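Home Notebooks Fixtures Parts store Search

Peg and bracket kit, fit notes
Last updated: January, 4:40 pm

Carried on with the Vorkum kit. Kevin Tully wants the assembly sheet rewritten before the next batch goes to Brennan, and the old one still has the pegs going in before the bracket. I did it the other way: bracket down first, then the posts, pegs last. Base block stays flat on the table for all of it.

Drawing number on the old sheet is wrong too. It says 1,340, should be 3,125. Changed on the master, not on the laminated copy by the door.
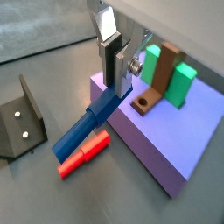 Blue and red pegs beside the base block, bracket and both green posts up.

Both pegs have a thick end and a narrower shaft, and on the blue one the collar is squared. The old sheet calls both of them "round pin", so anyone reading it would have to guess which is which. I've put "blue peg" and "red peg" throughout and dropped the item letters.

Bracket: the foot lies along the long slot in the top of the block, upright at the far end, hole toward you. Written like that on the new sheet. Bláthnaid Keane asked whether it can go in backwards. Not tried yet — will do it with the spare block. 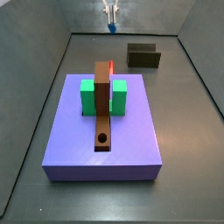

The foot should sit a little below the top face at the front. The old sheet says "flush", which had me pressing on it for no reason. New wording is "slightly below flush is correct". I have not put a figure on the gap. If Hutetti want one they can give us a tolerance.

Green posts go either side of the upright. I could not find anything on the drawing about which post is left and which is right. Asked Ginette Barbier to check the Cisex file, no answer by lunch.

Time for one full build, reading from the new sheet as I went: 86 seconds. Slower than I'd like, mostly the posts. The bracket takes no time at all once you know which way it faces.

Wiped down the floor of the gray box in the morning. It picks up crumbs of white stuff and they show. Needs doing again.
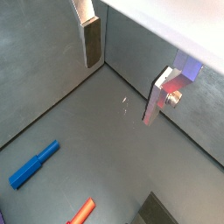 Kieran Lynch would rather the sheet said how each peg is to be laid out at the start, thick end nearest the operator, so that two people building from it begin from the same place. Fine by me, but it needs a sketch and I am not drawing it today.

To do:
— reversed bracket on the spare block
— post left/right, chase Ginette
— replace laminated copy
— ask Colm Ó Gríofa if the lid drawing has the same wrong number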